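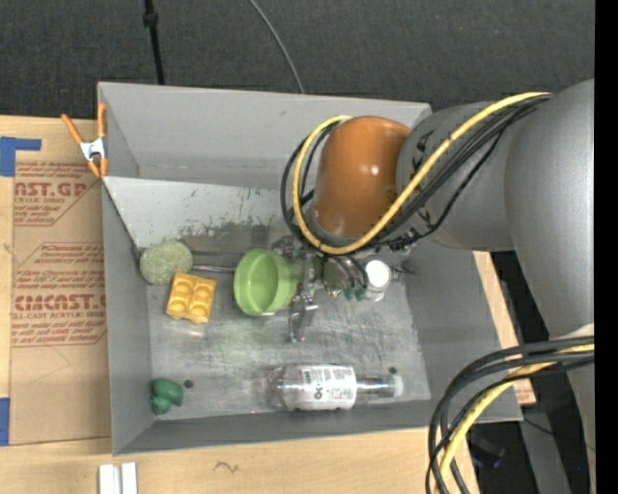

Commenter on my last post says a big metal bin is where kitchen stuff goes to die, and that I should've bought drawer dividers like a grown-up. Fair point! But I've tried dividers (two sets, both from Evow, both too short for my drawer) and they slid around every time I went looking for the peeler.

So the gray bin stays. It's wide open at the top, it sits on the table, and anything without a home gets tossed in. The light green cup is in there, and so is the yellow-orange mold thing with the rounded hollows, which I keep meaning to use for something. Chocolates? Tiny soaps? I bought a 518-gram bag of baking chocolate back in October and we all know I just ate it.

My one rule is that the bin gets sorted when I can't see the bottom anymore. I put on a podcast, set the timer for 30 minutes and make piles on the table: keep, wash, give away. Last time I quit after 5 and made toast, but the give-away pile did make it to the Farkau swap shelf, so I'm calling that a win.

Same commenter wants to know where I got the bin. It came from the Simões closing sale, 70 percent off, and it had a dent I bashed out with a rolling pin (sorry, neighbors). Next week I'm doing the spice shelf, and yes, I'll measure first this time.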